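Plorito Founder's Ledger Course, Group Edition
Facilitator binder and participant workbooks for small-business training
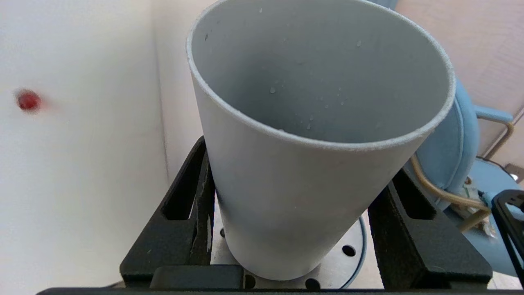
The Group Edition is a printed course in basic business finance for first-time owners, written for delivery by a lender, library or community college. It covers pricing, cash flow, credit and the preparation of a loan request. No accounting background is assumed. Costing is taught from single physical objects before it moves to full product lines: a light gray conical cup and the round metal plate it stands on are entered as two lines, each with its own purchase price, expected life and replacement cost. Participants then repeat the entry for an object from their own business and carry the result into the pricing worksheet.

Contents

Facilitator binder, loose-leaf, tabbed by session
10 participant workbooks, spiral bound
Wall chart: twelve-month cash flow, write-on surface
Answer sheets for all worksheets
License for use at one site

Course structure

The material is divided into 8 sessions of 50 minutes. Sessions can be run singly or in pairs. Sessions one through four must be taken in order; the remaining sessions may be rearranged, except that the loan request session draws on the completed cash flow sheet and should come last.

Each session opens with a short reading, followed by a worksheet and a group review. Worksheets use whole-dollar amounts. A calculator is sufficient -- no spreadsheet software is required, although blank templates can be requested after purchase.

Authors

Kibet Wanyama wrote the costing and pricing sessions and the binder notes. Zawadi Mwakalinga wrote the credit sessions and revised the loan request forms for the current printing. Both have taught the course at the Lunelmont training center for over four years.

Compatibility

Workbooks from the Drerkell printing can be used alongside the current binder. Page numbers differ in the credit sessions; a conversion table is included behind the last tab. The single-user Nyamweya edition has different worksheets and should not be mixed with this set.

Ordering and delivery

Additional workbooks are sold in packs of 10. Orders received by noon on Wednesday ship the same week. The next printing is scheduled for July; tax and lending forms will be updated at that time, and replacement pages will be available to registered sites. Unmarked sets may be returned in the original carton. Opened packs of additional workbooks are not returnable.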